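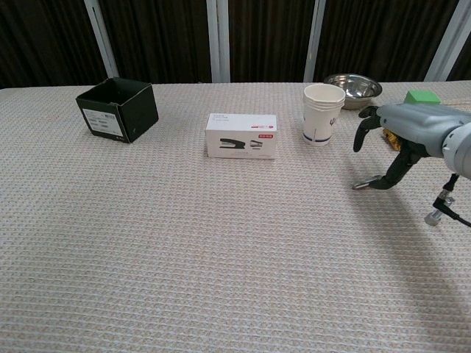
**sekiguchi_y** wrote:
Cold wash, low tumble, take it out while it's still a bit damp. I've done mine that way for years and the waffle texture stays put. What wrecks them is ironing! You press the little squares flat and they never come back the same.

**omberg_osamu** wrote:
Gotta disagree on the dryer, even on low. I lost 2 inches off the length of a cotton one last November and now it looks silly on my mom's long table. Line dry or forget it.

**sekiguchi_y** wrote:
Was it prewashed? Mine came from Cluneo and the tag said preshrunk. Might be all the difference.

**omberg_osamu** wrote:
No idea, it was a thrift store find lol. No tag.

**shota1311** wrote:
OP here, thanks both. Mine has no tag either so I'm going with the line. The big question is still the gravy though. It's pale, and my family can't pass a bowl to save their lives.

**noguchi_knits** wrote:
Dish soap on it right away, from the back of the cloth, then leave it 40 minutes before you wash. Don't scrub, the raised bits fuzz up something awful (ask me how I know). And skip bleach if there's any colored thread in yours, even a faint one.

**omberg_osamu** wrote:
Agree with all of that. I'd go longer on the soak, overnight if it's old gravy.

**shota1311** wrote:
Overnight in plain water or with soap?

**omberg_osamu** wrote:
Soap. Just a squirt.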